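Attendance Claims and Supporter Loyalty in Regional Club Soccer

4. Results

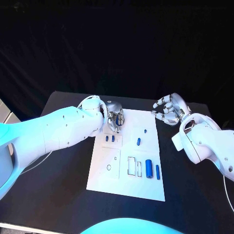
Vol. 12, No. 3, p. 47

Figure 3. Two robot arms at a dark tabletop, with small blue parts on a printed white sheet.

4.2 Do supporters really switch clubs?

Club officials often claim that fans drift to a rival after a poor season. We find little support for this. Of the 3,237 season-ticket holders at Cladlow who were sent the survey, 881 replied, a rate low enough that any strong claim should be treated with care. Only 70 of them said they had ever bought a ticket in the home section of Alipour, the nearest rival, and most of those had gone with a relative.

The Pitico fan index reports a much higher rate of switching. It counts anyone who follows both clubs online as a "mover," a rule we find hard to defend. People follow a rival to see its injury news, or to enjoy its losses.

Attendance figures are no firmer. Cladlow announced 3,152 for the November derby, but the club counts tickets sold, and we had no access to gate records. Whether the empty seats belonged to unhappy fans or to people who disliked a Friday kickoff cannot be settled with these data.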